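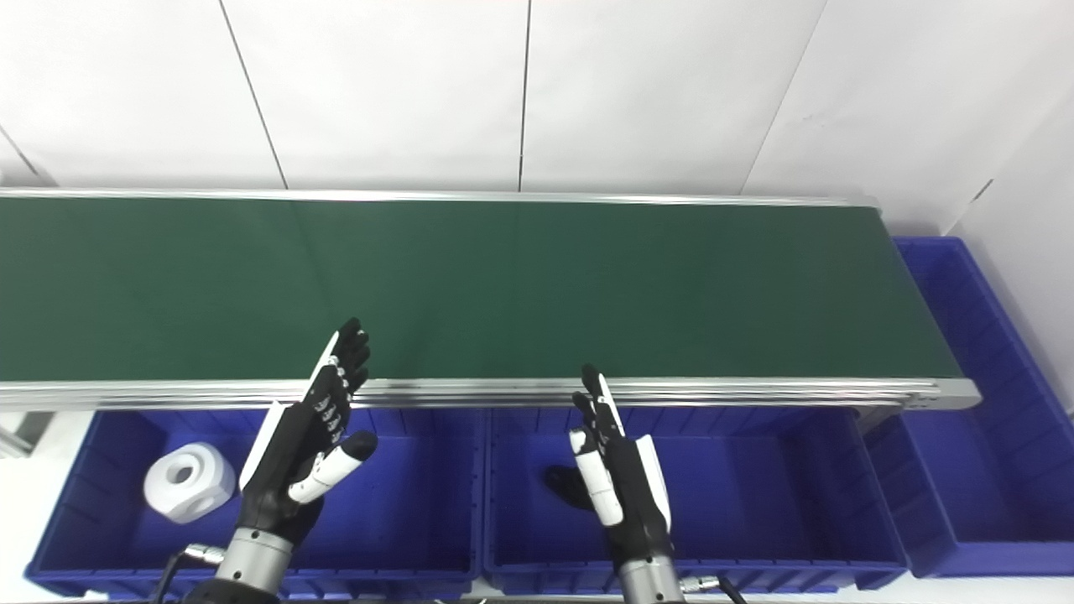
The sorting cell, belt and bins. White parts go to the left bin.

I have been asked several times what changed in our sorting area after the two-handed robot went in, usually by people who want either a horror story or a sales pitch. I have neither. I have a notebook, a shared spreadsheet and a fair amount of time spent standing next to a conveyor. What follows is mostly from the notebook.

Background first. Lapointe molds small plastic parts for other companies. Most of them end up inside something else and are never seen by the person who buys it. After molding and trimming, the parts come down a belt mixed, and somebody has to separate them by type before they are packed. For years that was a hand job. You stood at the belt, you picked, you dropped into a bin. A shift had 495 minutes in it, breaks included, and the picking position was rotated every two hours because past that point the error rate went up and so did the complaints about shoulders.

The mix is not difficult. White parts are bulky and easy to see on a green belt. Black parts are smaller, flatter, and tend to lie in whatever position gives you the least to hold. Both are cheap. The cost of a wrong part in a carton is not the part, it is the phone call, the return shipment and the form we fill in afterward. I process those forms, so my view of this is biased toward the forms.

We looked at three approaches. The first was a bowl feeder with a vision gate, quoted by Girus. It would have been fast, and it would have needed new tooling for each part family. We change part families often, so that was out. The second was a single arm with a suction cup. Suction works well on flat closed surfaces and badly on anything with a hole through it, and we make a lot of things with holes through them. The third was the one we took: two arms, two fingered hands, placed on the operator side of the existing belt. It needed no change to the conveyor frame and no change to the bins, which we already had and which the packing carts are built to fit.

I will say something about the hands, as that is what visitors look at. They are slower than a person. On a good part, presented well, the difference is small. On a black part lying flat against the belt, the difference is large, and there are positions where the hand makes several attempts and then lets the part go by to the recirculation tray. The integrator calls this a deferred pick. Our people call it a pass. The spreadsheet has a column for it under the integrator's name, and everybody says pass anyway.

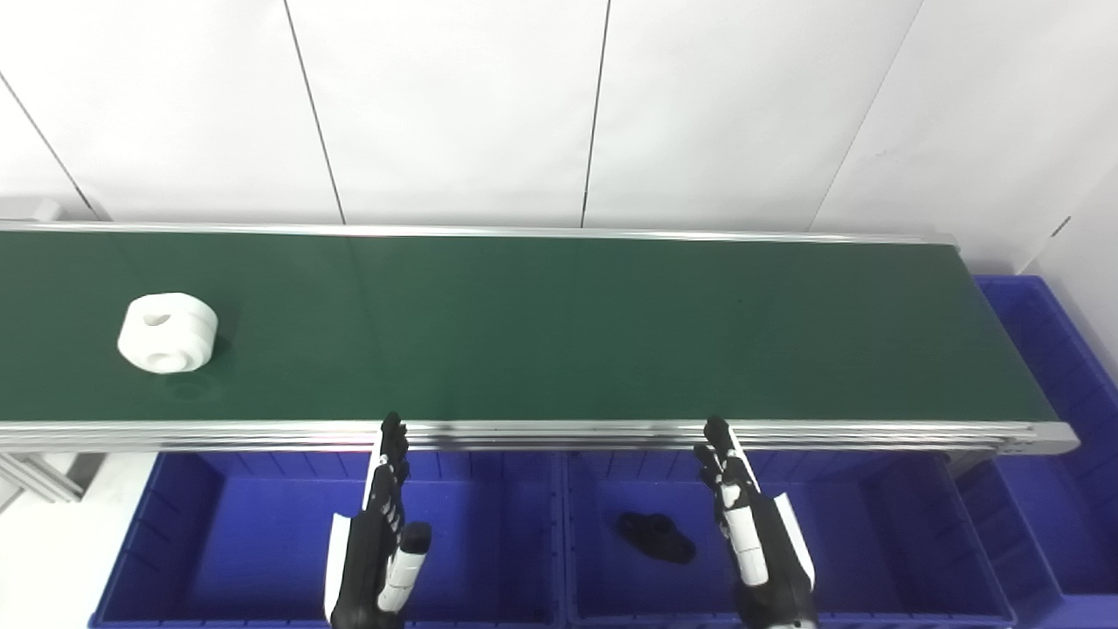
The work itself is now split into three roles, none of which existed before in that form. The first is the cell attendant. This person loads the recirculated parts back onto the infeed, swaps bins, and clears faults. The second is the teacher, a title nobody chose on purpose. The teacher runs the hands through new parts when a family changes, corrects grasps, and decides when a part is good enough to run unattended. The third is the checker, who pulls a sample from each full bin and counts wrong parts. Before, one person did all of this in their head while also doing the picking.

Noemi Tillman was our fastest hand sorter and is now our main teacher. She did not apply for it. During commissioning she kept telling the integrator's technician that the hand was coming in from the wrong side on the black parts, and after the third time he moved over and let her do it. Her grasp for that part approaches low, from the operator side, and tips the part up against the rail before closing. It is how she did it with her own fingers. It is now the default in the library for anything flat with an off-center hole.

I find this the most interesting technical result of the whole project, and it appears nowhere in the acceptance document. There was knowledge in the sorting position that we had never written down. Our old work instruction for it was half a page and said to separate parts by color and shape. Noemi's notes for the same task run to 10 pages, with sketches, and they include things like which mold cavity produces parts that roll and how long to wait before picking one that is still rocking. I have been the process engineer on that line for years and I did not know we had a cavity that did that. We have since found the cause (a slight flat on one parting line) and fixed it in the tool, which helps the packers as well.

The pay question was handled badly at first. The attendant role was posted at the same grade as the picking role, with the reasoning that it was physically lighter. It is physically lighter. It also comes with fault codes, a login, and responsibility for restarting a machine with two arms. People noticed. The grade was raised in September, after the second attendant in a row asked to go back to packing. It should have been set correctly before installation, and if you are planning something similar I would put that item ahead of the floor plan.

Headcount on the line went down by one per shift. No one was let go. The positions were absorbed through a transfer to the new Dindex line and a retirement that was already scheduled. I state this because it is true, and I also state that it was partly luck in the timing. A plant without a second line starting up would have had a different conversation, and I do not want our numbers used to suggest otherwise.

What people on the floor say has changed varies with who you ask. Shoulder complaints from the sorting area have stopped. Boredom complaints have moved from the pickers to the attendants, who have stretches where the cell runs clean and there is nothing to do except be present. We tried giving them carton labeling to fill the time. This was unpopular and also a bad idea, because a person with a stack of labels in hand is slow to get to a fault. We took it away again. At present the attendant covers the cell and the trim press beside it, and that seems to be close to the right load.
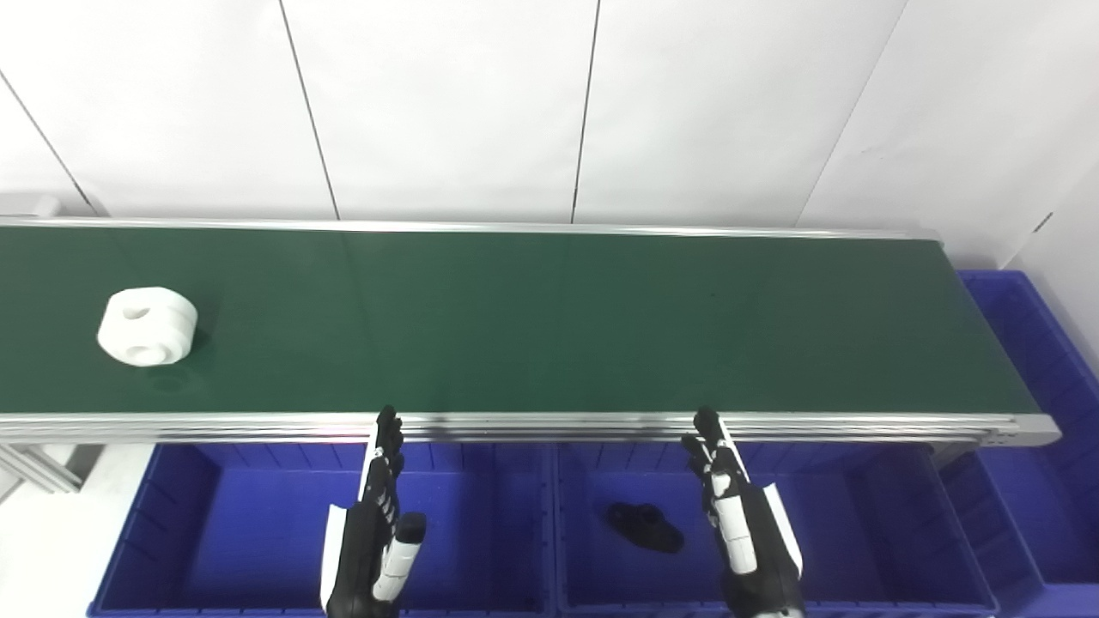 Bin placement took more discussion than anything in the software. The original layout had the bins where the human pickers had liked them, which varied with the picker. The cell needs them in fixed positions, close under the near side of the belt, with the long sides lined up. We put locating strips on the floor and the attendants hated them for a week, as the strips catch the cart wheels. The current version is painted lines plus a check at startup. If a bin is off by more than 15 millimeters the cell asks for it to be moved and waits. It asks politely and it asks every time, and after the first month hardly anyone trips it.

Lighting was the other one. The belt has a slight sheen, and the metal on either side of it throws reflections. A person ignores these without noticing. The vision software did not. We moved one fixture, changed a diffuser, and repeated the whole grasp validation because of it, which cost us most of a week. The wall panels behind the belt are plain white and gave no trouble, although a white part seen against them from a low angle was worth testing – I would test it again in any other room.

Error rate, for those who scrolled down for it: wrong parts per carton are lower than before, by a margin I am comfortable calling real. I am not publishing the figure, because the part mix changed during the same period and I have not separated the two effects to my own satisfaction. Throughput per hour is slightly down. Throughput per shift is slightly up, because the cell does not rotate every two hours. Management likes the second number and quotes it alone. I have asked them to quote both.

Next on the list is the Grarudham part family, which has a thin tab that bends if you look at it wrong. Noemi has had samples on her desk for a while and has a grasp in mind that uses the thumb as a stop and barely closes the fingers. The integrator's simulation says it will slip. She has handled over 2 thousand of those parts by hand and says it will not. The trial is booked, and I will post the pass column when we have a full shift of data.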